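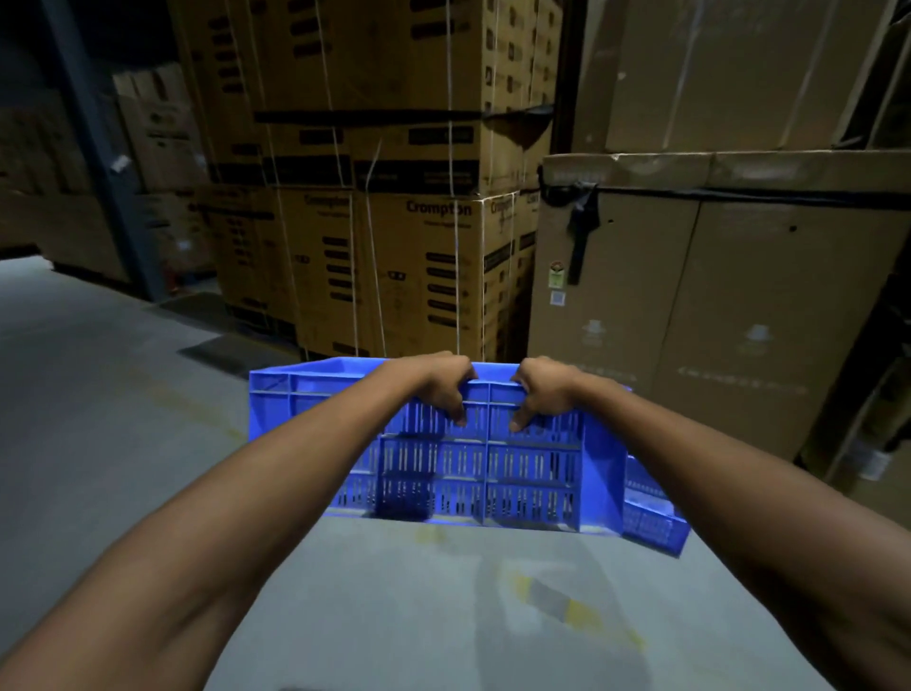 The best teachers a warehouse robot will ever have are people who already know how to shift stock, and I think we should let them work the way they normally work while we record them. I've held this view since my first week of collecting examples at Zutina, and I get more excited about it every month. A lot of it comes down to crates. Look at how a person takes hold of one: both hands close together on the long near side, fingers hooked over the rim, thumbs pushed into the slots underneath, the whole thing low over the concrete with one end dipping. If you'd asked me to write a rule for carrying an empty plastic crate, I'd have put one hand at each end and kept it level. I'd have been describing a crate in a textbook.

There's a school of thought in our field that says examples should be clean. Good light, bare background, one object, one motion, reset, repeat. I understand the appeal, and I did it for a long time. Our first set at Zutina was 3,000 clips of that sort, all recorded in a white room with tape marks for your feet. The model learned them beautifully. Then we took it to a real aisle, with strapped cartons on one side and shelving in shadow on the other, and it behaved like someone who'd learned to drive in an empty car park and been dropped on the ring road at school pick-up.

So we went back with 253 clips. That was all we could manage in April, wearing the cameras on our heads through ordinary shifts, and a fair few of them were me learning the job badly. It's a tiny set by anyone's standards. But it had the dim corners in it, and worn floor paint, and labels stuck on wherever somebody stuck them, and most of all it had people making up their minds. The new model was better in the aisle within one round of training. I don't claim that settles the matter (one site, one kind of crate, a small team who badly wanted it to work), but it changed what I want to spend my days on.

Anel Matlala, who runs our labelling, argues the other side and argues it well. Her point is that messy examples are expensive. Somebody has to watch them all, decide where a grasp begins and ends, and work out whether a pause was part of the task or a bloke thinking about lunch. She once spent a whole afternoon on a single run of crates being nested and pulled apart again. In the white room, the start and finish come for free. She's right about the cost, and I'd still pay it. When she showed me that afternoon's labels, there were five different ways of freeing a stuck crate in there, including a little sideways rock that none of us had ever thought to ask for. How would you put that on a collection plan? You'd have to know it existed first.

I'd go further and say we should stop throwing out the clumsy ones. The usual habit is to bin any clip with a fumble in it, and I've binned plenty. But a fumble followed by a recovery is gold! A machine that has only ever seen perfect pick-ups has no idea what to do once its grip starts to go. We now keep a separate folder, called Hotow for reasons lost to time, and it's my favourite thing on the server. I'd swap 500 tidy clips for another 300 like those and feel I'd robbed you.

None of this works unless the people wearing the cameras are treated properly. They should be paid for the time it takes to put the gear on, told plainly what the recordings are for, and able to switch off whenever they like. They should get to see the results too. We did a showing in the lunch room and the storepeople picked the model's habits to pieces in ten minutes – it was reaching across itself, it was too high off the floor, it didn't seem to know the far side of a crate was there. I learnt more from that than from any chart, and I've asked that their comments go in beside the labels from now on.

I still like the white room for some things. Checking a new camera, for one, or trying out a gripper before you risk it near anyone's stock. But if you're planning your first collection and you've got a colour-coded spreadsheet of poses and angles, put it aside for a morning and go and follow somebody who moves crates for a living. Take spare batteries and wear decent boots.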